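Sheet day without the groaning

I used to strip the bed, wash the lot, and then stand there at nine at night with no dry pillowcases, wondering why I do this to myself. These days I do it in a set order and it takes me one podcast, start to finish.

First thing, the pillows come off and everything I've folded goes on the bed, in one stack, up near the cabinet end. I build the stack in the order it's going back in the drawers, so whatever lives in the top drawer goes on top. Sounds fussy, but I only walk over there once! While the pillows are off, give each one a good squeeze from both ends and let go. If it comes back up, great. If it just lies there looking sad, put it on the shopping list (I write mine inside the cupboard door in pencil, don't tell my landlord). 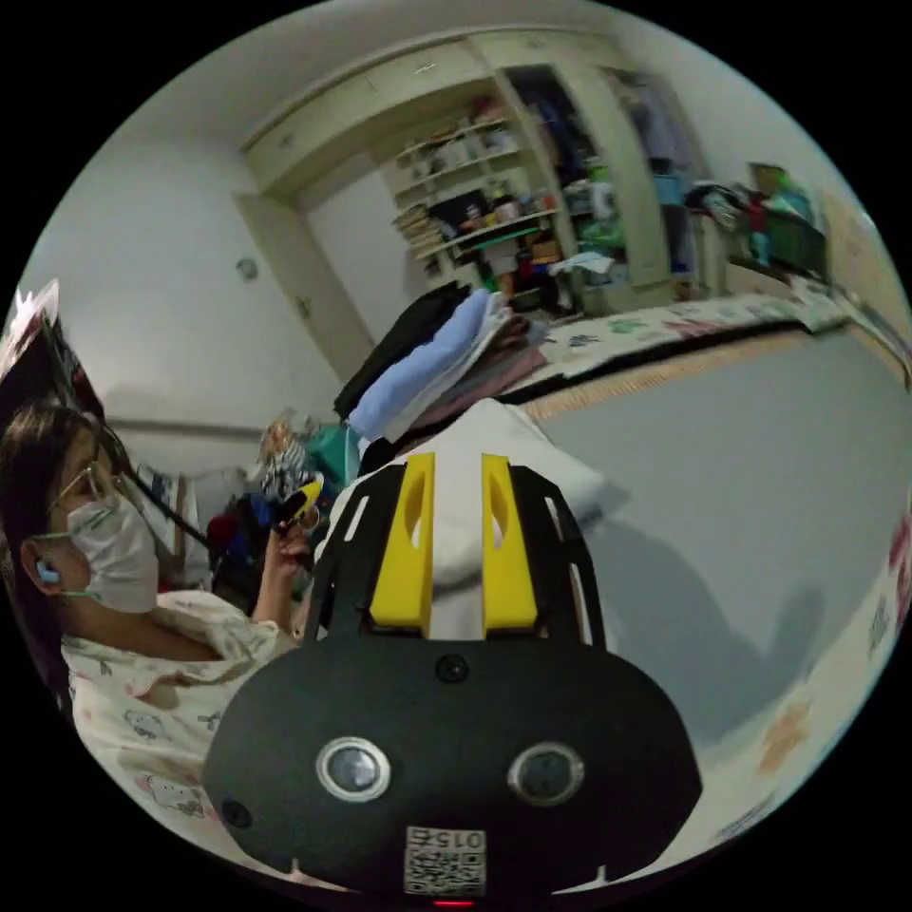
Jinfeng Guo wrote in to say the dryer does a better job of pillows than any amount of squeezing: low heat, 2 clean tennis balls in socks, and stop halfway to turn the pillow over. Check the care tag before you try it, though. Foam ones shouldn't go in at all.

Now, the basket. I like a plastic one for sheets, because damp cotton in a woven basket is asking for that musty smell. Sheets and covers get the plastic basket to themselves, no socks, no T-shirts, or you'll be fishing a sock out of the corner of a fitted sheet until February. Woven baskets are lovely for dry things like scarves and hats.

Jackets are my weak spot. They pile up with everything else until the pile is taller than the shelf it's next to. My rule is that I go through the pockets and hang the jackets before I touch anything smaller, and the pile drops by half. 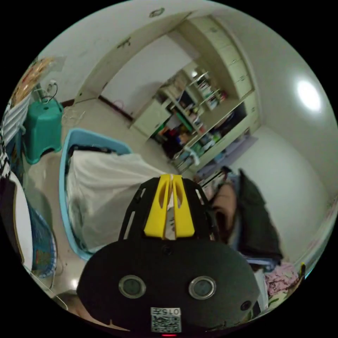

A white cloth or sheet in the light blue plastic basket, clothes still to be sorted.

One more, for small rooms: keep a plastic stool near the basket. Set the basket on it when you're folding and your back will thank you. Mine cost 4 dollars and it has outlasted two ironing boards.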